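Week 6 handout - When the grasp never happens

Right, on to my favourite failure. Ylva Brekke and I ran 232 simulated picks on the Ukow setup last December, and 149 of them ended with the gripper closing on thin air. No crash, no warning light, and the log cheerfully said "pick complete"!

The fault was mine, I'm sorry to say. I'd let the program count "fingers closed" as "object held" - two very different things. It never checked the gap between the fingers afterwards, so it carried nothing to the drop point and let go of it.

Wrist views from the simulator, fingers open in both: 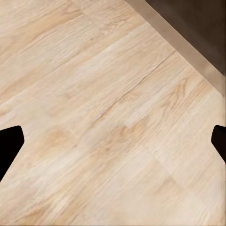
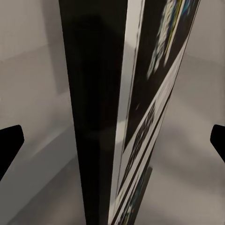 So before the lab, please add a width check after every close command, and make the arm stop if the check fails (stop, not retry - we'll get to retries next week). Run it 100 times and bring me your log, misses included. Ylva has the Aasen files if yours won't load.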